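Progress Report to the Desach Fund
Plullton Community Food Recovery Program
Submitted Wednesday, October 28, 2026
Prepared by Corinne Iwasaki, Program Manager

Summary of the period

The program remains on schedule in four of its five work areas. Household enrollment reached 300 in the reporting period, which meets the target set in the grant agreement. The school pantry work area is behind schedule, and a revised timetable is set out below for the Fund's approval.

Household deliveries

Enrolled households receive one box every two weeks. Each box contains fresh produce, a dry staple and one protein item. Wen-hsiung Chung completed the review of delivery routes in April, and the new routes have been in use from the start of the following month. The northern route was divided in two after drivers reported that the last stops were regularly reached after dark. Households on that route were told of the change by letter and by telephone.

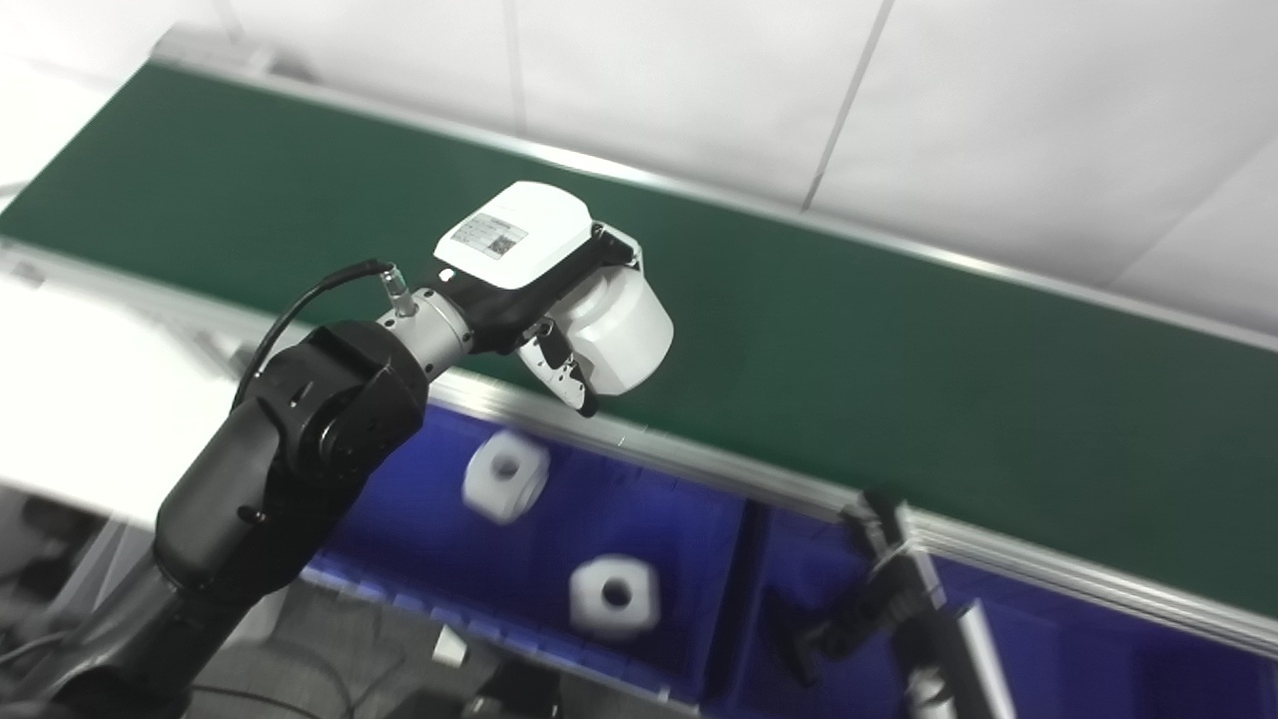
Requests for low-sodium boxes have risen and now account for most of the special diet requests received. The program has amended its purchasing list to include unsalted canned beans and vegetables. The added cost has been met from the existing food budget, and no transfer between budget lines is requested.

School pantries

The grant agreement provides for six school pantries. Four are open. The two remaining sites, both in the Morkodar district, are delayed pending the district's approval of the storage agreement. Yen-ting Chow met with district staff twice in the period and submitted a revised draft that addresses their questions on insurance and after-hours access. We ask the Fund to extend the completion date for these two sites to the end of April.

The four open pantries are each stocked weekly. Attendance is strongest at the pantries that open at dismissal time, and the other two will move to the same hours next term.

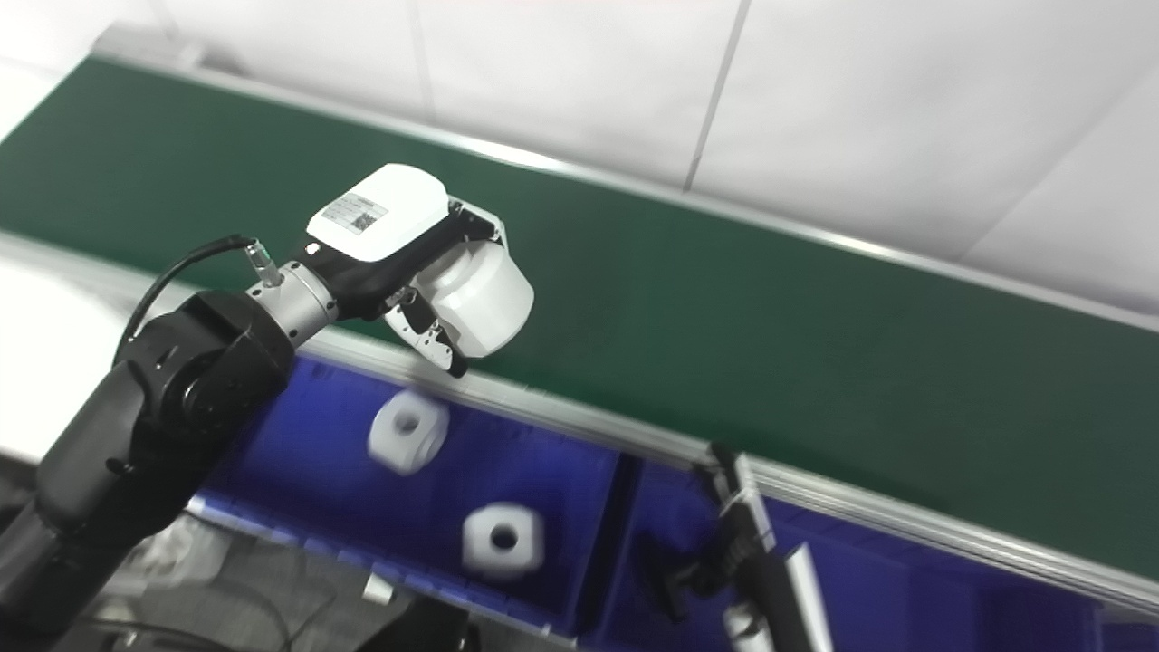
Green conveyor belt with metal side rails.

Staffing and training

Ho-yin Yen joined the program as nutrition educator and has begun a series of evening cooking classes. The first series was fully enrolled, with 100 participants across all sessions. King-fai Kwok continues as finance officer. All staff who handle food hold current safety certificates.

Finances

Spending is within budget on every line except vehicle fuel, which is over by $500. The overspend relates to the period before the new routes were adopted. A detailed statement is attached as Appendix A.

Work planned for the next period

Open the two Morkodar pantries, subject to district approval.
Carry out the annual household survey in English and Cantonese.
Offer a second series of cooking classes.
Renew the lease on the delivery vehicles.

Questions on this report may be directed to Corinne Iwasaki at the program office.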